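Home task instead of warehouse packing, is this normal now?

Posted in: Work and Automation

I work in returns sorting at Jastex, small accessories mostly. Since May a machine does a big part of the sorting, and 4 of us were moved to hand gripper work: you pick hair ties and bracelets with the tool and put them into a box, again and again, so the machine can learn from it. It can be done at home. The pay per hour is the same, but the old bonus for speed is gone. My setup is like this, before I start a round:
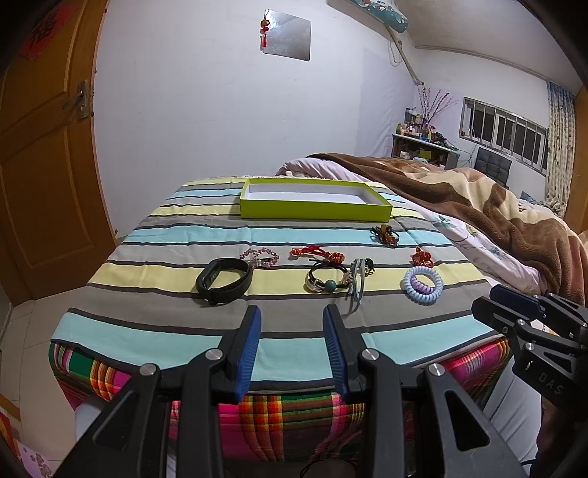 My questions are two. Is it normal that the bonus disappears when the job changes? And how long do you do it without pain in the thumb? I manage 28 minutes, then I must stop.
– sorter_nights

Romaniuk

I did the same change at Indow, in the spare parts room. Ask for the new job description in writing. With us the bonus was tied to pieces per hour, and in the new job there are no pieces, so it was simply not paid. We asked together, and after 2 meetings we got a fixed amount in its place. It was smaller than a good month before, but it comes every month.

About the thumb: change hands between rounds and put the table at elbow height. Sitting on a bed edge was bad for my back.

The thing I miss is the talking. In the hall we were 8 on a shift, and now I hear only the washing machine.

dundum_packer

at Dundum they dont even ask, you get the tool on Tuesday and thats it. take the money

marta_k

I agree with the first answer about the paper. I would add: write down which items give you trouble. For me the loops that tangle are the slow ones, and thin elastic is worse than the thick coil type. I spread them out with some space before each round, coils on the gripper side. 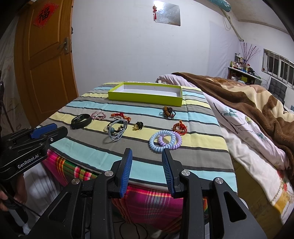

Was this page useful?

Yes (4) – No

Related: Who trains the new people when the sorting line is automatic?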